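Buying, Storing and Softening Dried Dates

Print this page | E-mail this page

Posted Jan 27, 2023 by Beril Ateş

I buy dried fruit the way other people buy candles. There's always a bag open somewhere in my kitchen, and by February I'm usually down to the big wrinkly dates and whatever apricots the kids left behind. So I've had plenty of practice at rescuing fruit that has gone stiff, sticky or sugary, and I thought I'd get it all down in one place (my sister keeps texting me for it anyway!).

First, the buying. Squeeze the bag if the store lets you. The fruit should give a little, like a fresh caramel. A few wrinkles are fine and a shiny skin is fine too, but I skip any bag with a sour smell or a lot of syrup pooled in the corner. I get mine from Jollbridge, the little grocery by the bus station, and they sell by weight, so I can take just what I'll use. Big bags are a bargain only if you finish them. I once bought enough for a bakery and we were eating date bread until the end of school.

For storage I use glass jars with a rubber ring. Plastic tubs work, but the smell of dates hangs around in them forever and then your crackers taste like dates. Keep the jar out of the sun and away from the stove. If you've got a jar going in the cupboard, write the day you filled it on a piece of masking tape and stick it on the bottom, where it won't bug you. The rest of the bag can go straight in the freezer. Dates are so sweet that they don't freeze into a block, and you can cut one up with scissors right out of the bag. Run the blades under hot water between cuts and they won't gum up.

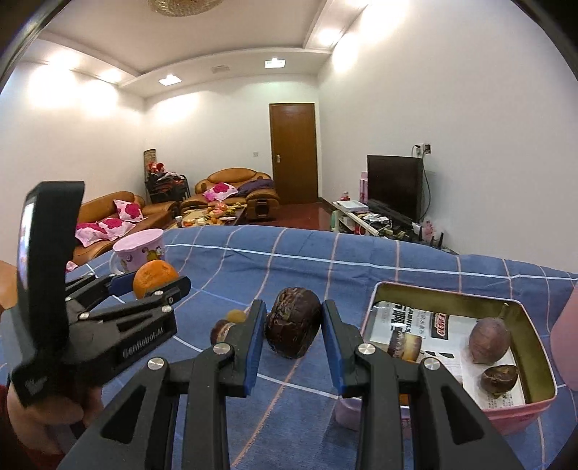
How do you soften dates that have gone hard?
Put them in a bowl, pour over just enough hot water to cover, and leave them for ten minutes. Drain them well and pat them with a paper towel. If they're for baking, save the soaking water and use it in place of some of the liquid in the recipe.

My neighbor Sekar Lubis does hers in a steamer basket, three or four minutes with the lid on, and I have to admit they come out nicer than mine for eating plain. Soaked ones are a bit slippery. Whichever way you go, only do what you need for the next couple of days, and keep them in the fridge once they've been wet.

Now, the white specks. If they feel gritty and melt when you rub them between warm fingers, that's sugar coming out of the fruit and you can eat it happily. Fuzz is another matter, and so is a smell like wine. Throw those out, and wash the jar before you fill it again. I open every date before it goes in a cake, too, even the ones marked pitted. My dad's dentist would thank me.

One more and then I'll stop! If you want to chop a lot of dates in the food processor, toss in a spoonful of flour or oats from the recipe first. Short pulses, lid on tight, and scrape down the sides with something you don't mind licking.

Posted in Pantry | Viewed 2,212 times

Print this page | E-mail this page

Related tips
Getting Honey to Pour Again
Brown Sugar Gone Hard? Try a Slice of Bread
Which Jars Are Worth Keeping
How I Clean a Sticky Food Processor
Freezing Nuts and Seeds
Oat Bars for Lunch Boxes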